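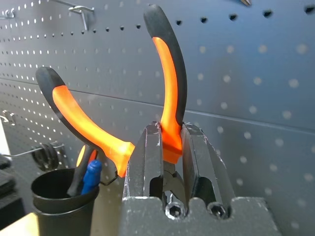

Atelier Varma, 21 janvier 2019. Troisième semaine avec le bras au panneau d'outils, et je ne sais toujours pas ce qu'on cherche à économiser. L'idée de Gamum, telle que présentée à la réunion : le poste de montage demande un outil, le bras va le prendre, le tend à l'opérateur, le reprend, le range. La pince à poignées orange et noires est l'outil le plus demandé, donc c'est par elle qu'on a commencé. Il la tient par une seule poignée, l'orange serrée entre les deux doigts, l'autre poignée partie de travers vers la gauche, la tête en bas. Moi, je la prends à pleine main, les deux poignées ensemble, sans regarder. Question pour Geetha Pinto : est-ce qu'on peut imposer une prise sur les deux poignées, ou est-ce que l'ouverture des doigts ne le permet pas ?

Relevé de la série (mêmes outils, mêmes crochets, éclairage normal) :

- demandes passées au bras : 87
- outil remis sans intervention de quelqu'un : 80
- délai médian entre la demande et la main : pas encore calculé, les journaux de Brila sont horodatés n'importe comment

Les sept autres, c'est Ignacio Acuña ou moi qui nous sommes levés. Ces sept-là n'apparaissent nulle part dans le tableau envoyé à Drerulbridge, où la ligne s'intitule « reprises ». Je veux bien, mais une reprise c'est quelqu'un qui lâche sa pièce, arrête le bras, décroche l'outil, acquitte le défaut et retourne s'asseoir. J'ai demandé qu'on ajoute une colonne avec le temps passé. Pas de réponse pour l'instant.

**Ce qui a changé pour nous**

Le rangement, d'abord. Avant, chacun reposait où il voulait à peu près et on s'y retrouvait. Maintenant il faut que chaque outil soit sur son crochet, orienté pareil, sinon Brila ne le reconnaît pas. Ignacio passe donc le matin remettre le panneau en ordre avant la mise en route. C'est du travail, ce n'est inscrit sur aucune fiche, et quand je l'ai dit on m'a répondu que ranger son atelier était « de toute façon une bonne pratique ». Le pot noir, lui, reste hors programme : tournevis et compagnie y sont en vrac, personne ne sait les décrire au système. On se sert à la main, comme avant, et c'est de loin le coin le plus fréquenté.

Ensuite les déplacements. L'argument de départ était la fatigue : moins se lever, moins tendre le bras. Ignacio dit que son épaule va mieux, je le note parce que c'est vrai et que je ne veux pas faire le procès de la machine pour le plaisir. Par contre il dit aussi qu'il attend. Il demande, il attend, il regarde le bras venir. Sur une pièce qu'on tient en place de l'autre main, c'est long.

Enfin on se parle moins. Avant, « passe-moi la pince » suffisait et on voyait au passage où en était l'autre. Je ne sais pas comment ça se mesure -- probablement pas.

**Matériel**

Peinture écaillée par endroits sur les arêtes des doigts. À surveiller, surtout si on passe à des outils plus lourds. Vis de la base : contrôler le serrage à l'arrêt, noter la date sur la fiche du bras et pas sur un bout de carton.

**À faire**

- refaire la série avec Geetha, en chronométrant aussi la main nue (je tiens à la comparaison, elle aussi)
- écrire noir sur blanc qui remet le panneau en ordre et sur quel temps
- ticket 271 chez Gamum, toujours ouvert : au retour, l'outil est parfois présenté à côté du crochet et le bras insiste
- demander ce qui est prévu en mars : la présentation parlait d'un « redéploiement » de 2 postes, sans dire lesquels ni vers quoi. Ignacio a posé la question deux fois.

Geetha a relu. Elle trouve que je suis dur sur les sept reprises et que le taux est correct pour un début. Je laisse sa remarque ici, et la mienne aussi.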